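Simulation kits should be sold by what they leave out

May 2020

Ranitz has put its simulation kit on general sale, and the price has come down to 900 pounds a year for a single seat. For that you get a scene builder, a library of household shapes, models of the more common two-finger grippers and a viewer that shows the task from the gripper's side. It runs on an ordinary desktop machine. I have used it since November on a small handling job and I think it is good value. I also think it is being sold in the wrong way, and the same goes for most of its rivals.

The sales page says that a team can prepare a picking task without buying an arm. This is true as far as it goes. You can set out the objects, write the approach, run it overnight and look at the failures in the morning. My own task was to pick up cups by the wall, with one finger inside and one outside. I had 808 runs before any metal was moved, and a fair number of my early mistakes were found and put right in that time. The fingers were opening too late, and the approach angle was too steep for a cup lying on its side. Finding those faults on a real arm would have meant bent fingertips and a lot of walking back and forth.

What the page does not say is which parts of the result you can rely on. The shapes are sound. If the kit tells you a finger will hit the rim, you should believe it. Contact is a different matter. Friction is a single number for each object, typed in by the user, and the cups do not flex. A thin plastic cup gives when you squeeze it and a heavy mug does not, and the kit treats both as the same hard shell. None of this is hidden. It is all in the manual, in section 8, well after most people will have paid.

The pictures it makes are also very plain. Surfaces are flat in colour, the lighting is soft and there is very little clutter unless you put it there yourself. Some reviewers have marked the kit down for this and praised Devier, which costs more and produces far richer scenes. I don't agree with them. If you are working out where the fingers should go, a plain background is a help, and you can see at a glance whether the gap is right. If you are training a camera system to recognise cups in a busy kitchen, you need something else, and you should not buy Ranitz for it. The two jobs are different and the sellers ought to say so.

Halvorsen does this better. Its kit is older and slower, and I would not choose it for my own work, but the first page of its brochure has a short table of what has been checked against real hardware and what has not. A buyer can read it in 2 minutes. I would like to see the same table on every product of this sort, in the same place as the price.

Support is the other weak point. Questions to Ranitz were answered politely and usually the next day, but the answers on contact settings came down to trying other values. Small firms such as Pisto, which resells the kit with a day of setup help, have filled that gap, and for a first-time buyer the extra money is probably well spent.

I shall renew. The kit saves time on the part of the job it models properly. But a customer should not need several months of use to find out which part that is, and the firms that sell these tools already know the answer.

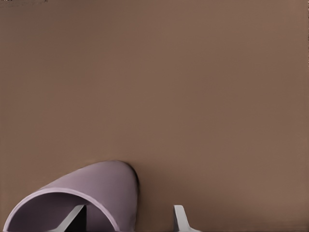

The cup task in simulation, with one finger inside the opening and the other outside.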